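Fingertip pads, part two: thin rims

The Fismont pads arrived in February and have been on the arm since. These are the notes I promised after the last post, where I covered mounting and got the offset wrong by a sign.

The question is narrow. The Murkach fingers that came with our two-finger gripper are stiff and flat, and they are fine on boxes. On thin plastic rims they pinch at a single line, and a bowl held that way can swing. The Fismont pads are softer and a little wider. I wanted to know whether the extra width costs more in clearance than it gains in hold.

The task is plain tableware on a cloth-covered table. The planner picks a point on the rim, puts one finger inside and one outside, closes, lifts, and sets the piece down elsewhere. Force and speed limits were the same for both sets of fingers. The controller is the Wonddale unit, on the firmware it shipped with.
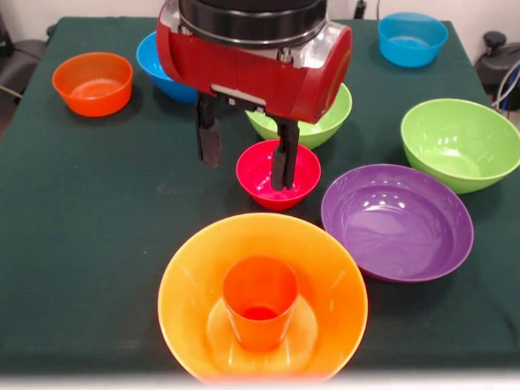

I gave each set 100 grasps and logged finger position and motor current throughout. A grasp counted as good if the bowl came up and its tilt stayed within the limit until release. The Murkach fingers failed most often when the grasp point was off by a few millimetres along the rim, as the closing motion then rolled the bowl. The Fismont pads put up with that error much better. Where they did worse was on approach: the wider pad touches the inner wall sooner on small, steep bowls, and the current trace shows a bump before the close command has even gone out. I now treat that bump as a stop condition.

The pads also change the closing time. From command to stable current, the Murkach set took 186 ms at the median. The soft pads are slower, and more spread out, so a fixed wait is a poor choice with them. I wait on the current instead.
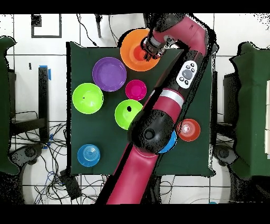 The overhead view was the other half of the work. I have been using Mollah, a small segmentation package, to find rims from above, and its output is good as long as the rim is a closed curve. Partial rims are the weak point. With the arm stretched diagonally over the table, one blue bowl can be reduced to a crescent beside the black joint housing, and the ellipse fit on a crescent that short is close to meaningless. Two lime green bowls side by side are a separate nuisance, as matching by colour between views will happily swap them. I switched to matching on position first and colour second, and take the rim fit only from views where the arm is clear of the bowl.

The full log has 1,557 overhead views. I checked 58 of the worst fits by hand, and nearly all of them were occlusion – glare on the glossy interiors was a smaller problem than I had expected. Masking the arm from its joint angles helps, though the mask needs a generous margin or the edge of the arm ends up in the fit.
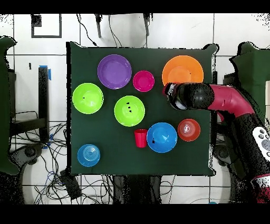
Plates need their own approach angle. A straight vertical descent works for a bowl, but a low rim leaves very little height for the lower finger, and the soft pad bends under before it gets hold of anything. Tilting the wrist helps. I have not settled on a value, and the Murkach fingers may simply be the better choice for flat pieces.

For now the Fismont pads stay on. Still to do: repeat the small-bowl grasps with the pads trimmed at the inner corner, and find out whether the adhesive backing creeps when the arm is left holding something overnight. I also need to redo the offset table, which still has the old sign in two rows.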